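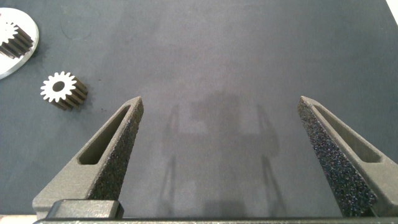

The Cosgrove Building will reopen its shared workrooms to members and evening classes on August 27, 2024, following the replacement of the work surfaces throughout the ground and second floors. The project was carried out over the summer recess by the Bretport Department of Adult Learning, which has operated the building as a public workroom and teaching center for many years. The old tops, in several pale colors, have given way to a single dark slate gray with a matte, slightly mottled finish, on which shadows fall softly and there is little to distract the eye from the work. The same finish is used in every room, so that members who move between rooms during a course will find the same conditions at each table.

In all, 78 tables were resurfaced. The work took 10 weeks, including the time needed to empty the rooms, repair the frames and return the furniture to its places. The project was completed within the period set aside for it, although the two rooms at the rear of the second floor were handed back later than the others after a delay in the delivery of edging. Those rooms will be available on the same day as the rest of the building.

The Department began planning the replacement after a review of the condition of furniture in its teaching buildings. The review found that the tables at Cosgrove were sound in the frame but that many of the tops had lifted at the corners, carried deep knife marks or had been patched with material of a different thickness. Members had reported that paper caught on the raised edges and that small parts were difficult to pick out against the worn and stained areas. In the sewing room, several tables had been covered with cloth for a number of years so that fabric would not snag.

Two courses were considered. The first was to buy complete tables, which would have allowed a change in height and size. The second was to keep the existing frames and replace only the tops. The Department selected the second course on grounds of cost and because the frames, which were built for the building, fit the alcoves and the positions of the floor outlets. A small number of frames had loose joints or missing feet, and these were repaired before the new tops were fitted.

The selection of the color was the subject of a trial in the spring. Three sample tops, one in off-white, one in a light tan and one in the dark gray that has now been adopted, were placed in the main workroom and used by regular classes for the length of a term. Members were invited to complete a short form after each session. The Department received 413 completed forms. The dark gray was preferred by 69 percent of those who responded, with the strongest support coming from the bookbinding, model making and clock repair classes, whose members work with paper, light woods and small metal parts. The calligraphy class was divided, and some of its members asked that a light surface be kept for use when tracing.

In response, the Department has bought a set of light-colored boards that can be laid on top of any table. The boards are stored upright in the rack beside the door of the main workroom and may be borrowed for the length of a session. They should be wiped and returned to the rack at the end of the session and should not be taken to another floor. The tracing lamps formerly kept in the calligraphy room have been moved to the same location.

Members who tested the gray sample also commented on glare. The main workroom has tall windows on its west side, and in the late afternoon the former tops reflected enough light that some users chose to lower the blinds and work under the ceiling lamps. The Department has noted that fewer comments of this kind were made about the sample with the matte finish. The blinds have been cleaned and remain in place. No change has been made to the ceiling lighting, which was replaced under an earlier program and is not due for review.

The tops were cut and fitted by Zarko, a joinery workshop based in Skikbridge, which was chosen after a public request for bids. Much of the cutting was done at the workshop, and the tops were brought to Bretport in batches as each room was cleared. The fitting was done on site. Zarko will return in the fall to inspect the edges and fastenings, and will replace without charge any top found to have lifted or shifted during that time. Members who notice a fault before the inspection are asked to report it at the front desk, giving the room and the number stamped on the underside of the table frame.

The Department has issued revised rules for the use of the tables. Cutting directly on the surface is not permitted in any room. Cutting mats in three sizes are held in the drawers at the end of each row, and members may also bring their own. Hot tools, including irons, glue guns and soldering equipment, must be placed on a stand or a heat-resistant pad, which can be obtained from the supply window. Clamps may be used at the table edge if a scrap block is placed between the clamp and the surface. Nothing is to be fixed to the tops with screws, nails or permanent adhesive, and tape should be removed on the day it is applied.

The surfaces are to be cleaned with a damp cloth and mild soap. Solvent cleaners and scouring pads should not be used, as they may leave shiny patches in the finish. Dried glue can usually be lifted with a plastic scraper, and scrapers have been added to the cleaning kit in each room. Chalk and light-colored dust show more readily on a dark surface than on the earlier tops, and instructors have been asked to allow a few minutes at the close of each class for wiping down. The Department does not expect this to affect the length of lessons, but will review the matter with instructors at the end of the fall term.

The layout of several rooms has also been revised. In the main workroom, the rows have been moved apart to leave a wider aisle between the entrance and the supply window. This follows requests from members who use wheelchairs or who bring materials in on carts. Two tables in each room can now be raised or lowered with a hand crank, and these may be reserved in advance through the front desk. The pattern-cutting tables in the sewing room, which had been set end to end along the wall, now stand in the center of the floor so that they can be reached from both sides.

Storage has been reduced slightly as a result. The open shelves that stood behind the rear row in the main workroom have been removed, and the material kept on them has been transferred to the cabinets in the corridor. Members who left unfinished projects on those shelves before the recess should ask for them at the front desk. Items were labeled with the shelf number from which they were taken. Projects that have not been collected by the end of the fall term will be offered to the relevant class for use as practice material.

The old tops have not been discarded as a whole. Those in fair condition were set aside and cut down for shelving in the basement store, and some of the remainder was given to the scenery workshop of the Bretport community theater. The rest was sent for disposal. Requests from individual members for pieces of the old tops can no longer be met, as none remain on site.

Classes temporarily moved to the annex during the work will return to their usual rooms. These are the bookbinding, basic upholstery, watch and clock repair, and garment alteration classes. The ceramics studio and the print room, which have their own benches, were not part of the project and have remained open under summer hours. Their regular hours will resume at the same time as those of the workrooms. The annex will close for painting and will be used again for examinations and guest lectures later in the year.

Enrollment for the fall term has continued through the recess. Places remain in the beginner sections of most courses, though the evening garment alteration class is full and a waiting list has been opened. Members who renewed before the end of July do not need to take any further action. Those whose membership has lapsed may renew in person on arrival, and should allow extra time to do so in the first week. There is no increase in membership rates in connection with the project, which was paid for from the Department's furniture and equipment budget.

The workrooms will be open from the morning for members who wish to see the rooms before classes begin. Staff will be present to show the crank mechanism on the adjustable tables, to issue cutting mats and to answer questions about the revised rules — printed copies of which are posted in each room and available at the supply window. The west entrance should be used during the first week of term, while the ramp at the main entrance is being resealed. Parking is available in the lot behind the building, with spaces nearest the west door kept for permit holders.

Comments on the new surfaces may be left in the box at the front desk or sent to the Department in writing. A similar replacement is under consideration for the teaching rooms in Skikbridge that are run jointly by the two towns, and comments received from Cosgrove members during the fall term will be taken into account in that decision.

Issued by the Bretport Department of Adult Learning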